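4.3 Preparing and clearing the table between folding runs

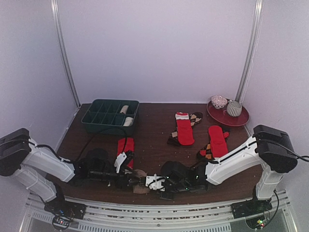

Stimico Shared Robotics Workshop / Handling Group / Operator Manual, Part 4

This section is for operators who work with the two-arm cells. It explains how to prepare the table for the sock task, how to enter the cell safely, and how to leave it for the next operator. Please read section 4.1 (Power and stop buttons) before you begin. If something in this section does not agree with the sign on your cell, follow the sign and inform Hadi Qaisi.

Before you enter

1. Finish the current run or press Pause on the operator screen. Wait until both arms have stopped.

2. Press the stop button on your side of the cell. Pause alone is not enough. A paused arm can start again when another person presses Resume from the second screen.

3. Hang your name tag on the stop button. Only the person whose name is on the tag may remove it.

4. Look at the grippers. If one of them holds an object, support the object with your hand before you open the gripper by the manual release.

CAUTION: The grippers can work with almost no space between them at the front of the table. Do not put your fingers between them, also when the stop button is pressed. The joints can sink a little under their own weight.

Setting the table

5. Put the divided tray at the back left. The long rolled socks go into its compartments, one in each compartment. Do not press a sock down with force, or the gripper will lift the tray together with the sock.

6. Lay the socks that are not yet rolled flat on the table. Plain and patterned socks may touch or lie partly one over the other. This is permitted in the Kettle task list, level two and higher. For level one, leave a hand's width between all socks.

7. Objects which do not belong to the run, such as the red plate with the bowl and the cup, stay in the back right corner. Keep the bowl and the cup on the plate. Do not move them toward the front to make the task more difficult, unless the task sheet asks for it.

8. Check the cables. A cable may cross the table if it lies behind the working area and has enough slack for the full movement of the arm. It must not go under a sock or around the tray.

Note: The small circuit boards near the arm bases are not covered. Do not rest tools, sleeves or socks on them. The meaning of the lights is given in Appendix B.

Cleaning

9. Remove crumbs and small flecks from the table top, first along the front edge and then near the grippers. Use the soft brush. Do not use compressed air, it blows the dirt into the slots of the metal rail and into the vents below.

10. If a sock has picked up dirt, shake it outside the cell.

11. Wipe the gripper fingers with a dry cloth. If a finger is loose or has a crack, stop here and write it in the cell log. Do not repair it with tape.

Starting again

12. Take your hands, the brush and the cloth out of the cell. Say "clear" in a loud voice and wait for the answer of the second operator, if there is one.

13. Remove your tag and release the stop button.

14. Set the speed to 46 percent for the first run after any change of the table. When this run ends without a contact alarm, you may return to the speed on the task sheet. Never use 100 percent with ceramic objects on the table.

15. Stay beside the stop button for the first 60 seconds.

If a gripper touches the table or a sock gets caught

Press the stop button first and look second. Do not pull the sock against a closed gripper. Open the gripper by the manual release, take out the sock, and check it for threads that remained between the fingers. Write the run number and the word "caught" in the log. For cells running the Orau controller, you must also send both arms to the home position before step 12.

Changes since the April edition: step 3 is new, and the speed in step 14 was lowered.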